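Treler 7: hand tracking and the chair task

The seventh release of Treler, our tooling for turning wearable recordings into training data for manipulation policies, went to partner sites on 10/24/21. Most of the changes are in perception and time alignment. The planner is untouched apart from one default, described at the end.

The main work has been on the hand pose estimator. Earlier versions solved each tag independently and then averaged the results, which behaves well while the hand is open and badly once it closes on something. Benedetta Caputo has replaced the averaging step with a single optimisation per hand. Every visible marker contributes its corner points, the inertial reading constrains rotation between detections, and a simple model of the wrist rules out solutions that a forearm could not reach. When no marker is detected the estimator coasts on inertial data for up to 40 frames, then flags the interval as unusable. It no longer fills the gap by interpolation. Users who relied on the old behaviour can restore it in the site configuration, but we advise against it for contact tasks.

Furniture is a fair test of this. A chair back has to be gripped from above or from the side, the fingers curl out of sight, and a woven surface gives the corner detector plenty of small, dark, roughly square gaps to be fooled by. The previous detector accepted a fair number of these as candidates and threw them out late, after the expensive decoding stage. The new one checks candidate size against the expected distance to the wrist first – a cheap test that removes most of them.
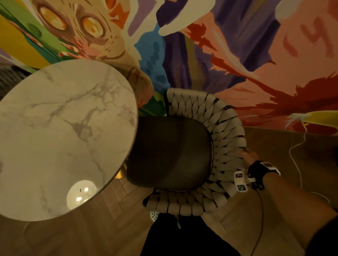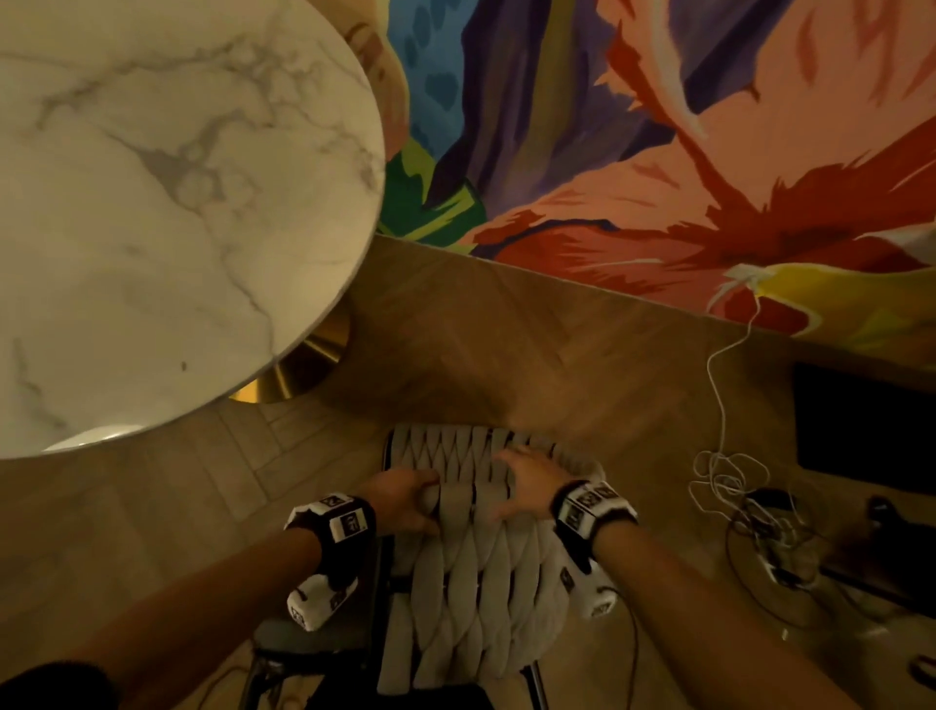
Hands on the woven chair back beside the marble table. First picture: right hand, with two marker tags along the fingers. Second picture: both hands, with marker blocks at the wrists.

The evaluation set for this release holds 2,717 episodes, of which 346 are chair moves. We keep these as a separate split in the Tudholm index, under the name Cistau, so that regressions on large objects are not hidden by the much more common tabletop episodes. Leonardo Sala maintains the split and asks that sites do not train on it. An episode is rejected if either hand is flagged during first contact, or if the estimated distance between the hands changes while both are labelled as holding the same rigid part. The second rule is new. It catches slow drift that looks plausible in each hand taken alone.

Reflective tabletops remain a problem. Bright highlights saturate part of the view, and exposure control then darkens the rest, including any tags near the edge. The detector now works on two contrast-stretched copies of each view and merges the candidates. This costs processing time and can be switched off for offline sets recorded under diffuse light. Patterned walls and floors cause less trouble for marker detection, though the head tracker still likes to place too many of its features on a mural and too few on the floor. A cap per region has been added. It is set conservatively and we would welcome reports from sites with plain walls, where it may do harm.

Time alignment between head camera and wrist units is now estimated per episode. Until January the offset had been treated as a constant for the whole session, and this was good enough for slow reaches. For a two-handed push it was not, as a small lag shows up as one hand appearing to lead the other.

The one planner change concerns Russo, the contact planner that consumes these trajectories. Its default grasp for a chair now takes two contacts on the upper backrest when both are labelled, and falls back to one contact otherwise. Existing plans are not recomputed.

Known issues: the episode viewer draws the left wrist axes mirrored when opened from an archived index. The stored data are correct. A fix is ready and will go out with the next set of viewer patches.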